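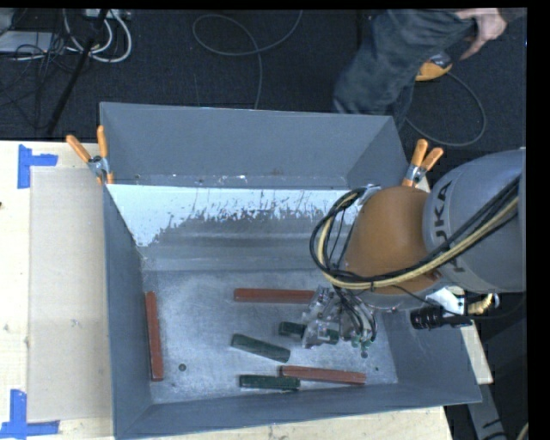
Ticket: label printer on packing bench drops off network
Site: Grarkside, unit 2
Opened by: Nazareno Martinelli
Priority: high (was medium)
Status: closed, see last entry

8:10 am
Printer at packing bench offline again. Third time since March. Orders stacking up. Power light on, network light on, nothing comes out. Queue on the bench PC says "sending" forever. Visance order screen is fine so its not the internet.

8:25 am
Turned it off and on. Printed one label then quit. Self test page prints OK, so ribbon and head are good. Swapped the network cable with the one from the scale. No change. Put it back.

8:40 am
Cleared the queue. 90 jobs stuck in there, most of them the same Lagos shipment sent over and over by people hitting print again. PLEASE stop hitting print again. Wrote a note and taped it to the monitor.

9:05 am, Holley (support desk)
Can you read me the address off the self test page? Should start with 192. Also is anyone else seeing this on the front office printer?

9:12 am
Starts with 192, yes. Last number is 6. Front office is fine, been printing invoices all morning.

9:20 am, Holley
6 is not what I have on the sheet for that printer. PC is probably still sending to the old one. Did somebody reset it?

9:31 am
Asked around. Night shift held down the feed button to fix a label jam. So maybe a reset, they're not sure how long they held it.

9:38 am, Holley
That would do it. It wiped the fixed address and now it grabs whatever the router hands out. Doesn't explain the one label that printed though. Can you unplug the network cable from the printer and then ping 6 from the bench PC?

9:50 am
Unplugged. Still answers!! So something else is on 6.

9:54 am, Holley
OK so two things on the same address. Leave it unplugged, I'm looking at the router list.

10:15 am, Holley
Found it. The new time clock by the back door was set to 6 by hand when it went in. Moved the time clock. Set the printer back to its old address from the sheet. Plug it in and restart the PC please, full restart, not log off.

10:27 am
Plugged in, restarted. Test label printed. Printed again. Lagos labels coming out now, first one cut a bit high, ran the label calibration and its fine.

11:40 am
Still up. Did the whole morning backlog. Can the feed button thing be locked? I dont want to do this again next week.

11:52 am, Holley
Yes, there's a menu password, setting it now and sending it to you only. To clear a jam: open the lid, pull the roll back, close, tap feed once. Don't hold it.

2:30 pm
No drops. Time clock still takes punches, checked with mine. OK to close.

2:34 pm, Holley
Address sheet updated. Closing.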